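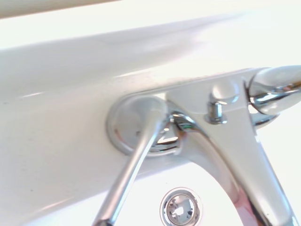
Section 1. Hand wash and sanitation, cacao processing line

Site: Gethin, small-batch room
Equipment: Nusitari stone melanger, Irine winnower, Dusent holding tank
Date: 15 August 2018
Inspector: Samah Ezzat

1.1 Hand wash signs posted at entry. Pass.
1.2 Single-use towels stocked, lidded bin provided. Pass.
1.3 Cleaning chemicals stored apart from beans, nibs and packaging. Fail. One spray bottle found on the shelf with the butter molds. Moved during the visit. Shelf to be labeled.

Section 2. Raw bean storage

2.1 Sacks off the floor and clear of the wall. Pass.
2.2 Lot numbers legible on every sack. Pass with comment. Lot 2976 was written in marker and has started to rub off. Use a printed tag.
2.3 No sign of moths, webbing or droppings. Pass. Traps dated and in place.
2.4 Raw beans kept apart from roasted beans. Pass. The same scoop is used on both sides, though - a second scoop in a different color is required. Treat this as a food safety item, as raw beans can carry salmonella.

Section 3. Roasting and winnowing

3.1 Roast log complete for each batch. Fail. End temperature missing for two batches. The operator recalled 115 C for both, but a recalled figure can't be accepted in the log.
3.2 Winnower guard fitted and interlock working. Pass. Tested with the motor running empty.
3.3 Shell dust cleared from the motor housing. Fail. Dust had built up behind the fan cover. Clean at the end of each shift and add to the shift sheet.

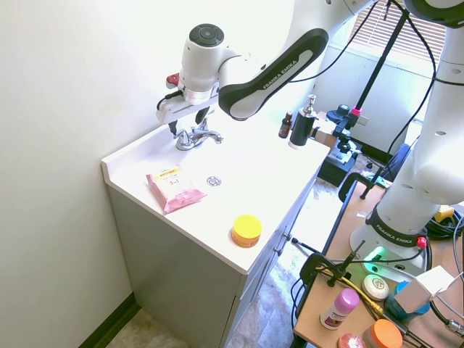
The fan cover has four screws and comes off with a standard driver, so no special tool needs to be ordered. Lock out the power before removing it.

Section 4. Grinding and liquor holding

4.1 Melanger belt guard secure. Pass.
4.2 Stones free of chips and cracks. Pass.
4.3 Magnet fitted ahead of the grinder and checked each batch. Pass.
4.4 Tank thermometer checked against reference. Pass with comment. Reads 1 C high. Note the offset on the tank.
4.5 No water near open liquor. Pass. Parts must be fully dry before assembly - even a small amount will thicken the paste and may allow mold.

Section 5. Follow-up

Items 1.3, 2.4, 3.1 and 3.3 to be closed within 21 days. Item 2.2 at the next delivery. Repeat inspection in September.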